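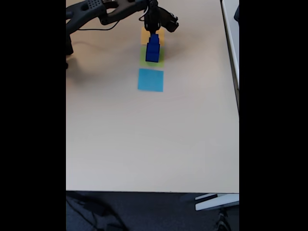
November, bench notes, continued from the Virna pages

The relabeling idea works!! I've been itching to write that since lunch. Short version for Rodrigo, who missed the morning: we take every trajectory we have, including the ones where the policy didn't do what it was told, and rewrite the instruction afterward to match wherever the block ended up. Then we train on the lot. The tabletop task is the same as before, with the three paper squares in a column (yellow, green, blue) and the command naming a block and a square. I kept the tall blue block in because it's the one that gave the old policy so much grief. With the block hanging upright from the gripper right over green, the yellow square is mostly hidden behind it, and I'm now pretty sure that's where the old yellow/green mix-ups came from. The relabeled data has plenty of views like that, each with a correct instruction attached, and the new policy seems to have learned to cope.

Training set is 902 trajectories, of which 214 were failures we would have thrown out under the Peñalver recipe. So nearly a quarter of the data was free. I love this.

Evaluation: 52 runs per policy, same command list for both. The relabeled one missed 5. I'm not writing the baseline number here until Noelia has rescored it, as she and I disagreed on what counts as "on the square" when a corner hangs over. Her rule (whole footprint inside) is stricter and probably the right one.
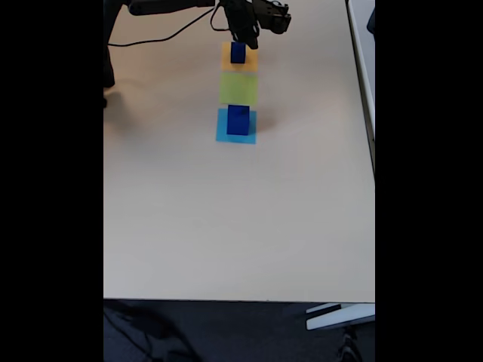 Two-block commands are next, small cube on yellow and the big one on blue, green left clear. I've only tried a handful so far and don't want to quote a rate. What excites me is that there isn't a single two-block instruction in the original set. They all came from relabeling.

To do
- rerun with the squares in a different order
- ask Noelia Bustamante for the rescored sheet
- Rodrigo Casado: can you check that the Skiltov export keeps both instructions, old and new? I think it overwrites the old one
- try dropping the 214 to see how much they're really buying us

Run folder is prirura_relabel, second attempt. Ignore the first, wrong gripper offset.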